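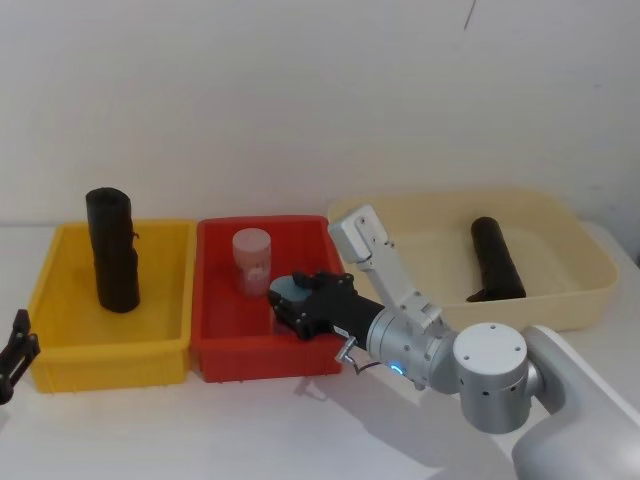

Review: Atidlow two-arm sorting bench, open day at Kunthorpe

I went to the July open day at Kunthorpe to look at the Atidlow bench. We run a small returns department and I wanted to know if it could take over some of the sorting. I had about two hours with it, most of that standing next to Jintana Thongdee, who was running the demonstration.

The bench is a pair of arms working over a flat white table. You supply your own containers. They had a yellow bin, a red bin and a larger cream tray lined up against the wall, and the items were ordinary things: dark rolled-up pieces, soft looking, and a cloudy plastic jar with a lid. I liked that. At other demonstrations I have been shown wooden blocks, and we don't ship wooden blocks.

Each arm has a black gripper, and the wrist has a small ring of light that glows blue. Thongdee said blue means the arm is ready for a command. The ring is on the lower face of the wrist, so if you are tall you end up bending down to check it.

Handling was better than I expected. The soft items went from tray to bin without being squeezed out of shape, and one was set down standing upright in the yellow bin. The jar took longer. The arm came in over the rim of the red bin, stopped, backed off and tried again from a lower angle. It got the jar on the second attempt. I asked to see it with the jar pushed right into a corner and it gave up after three tries and waited for help. Thongdee moved the jar by hand and carried on.

Speed is the weak point. The log for the morning showed 104 items moved. One of our people would do that before coffee. Joris Hoekstra from Verschueren, the dealer, said the bench is meant to run through the night, when speed matters less. That may suit some shops. We don't have a night shift and I would not want it running with the building locked.

Noise is low. You can talk next to it in a normal voice. The cable at the wrist hangs in a loop under the joint, and I would want that tied up closer before using it near deep bins. Hoekstra wrote it down.

Setup for a new container takes a few minutes on a tablet. Riet Van Hecke from our packing room tried it without help and got through it, apart from one menu that was only in Dutch.

Price depends on the support contract, so ask Verschueren for a quote. They also have a bench at Sketness that can be booked for a half day with your own stock. We have put our name down for that, and I am bringing the glass.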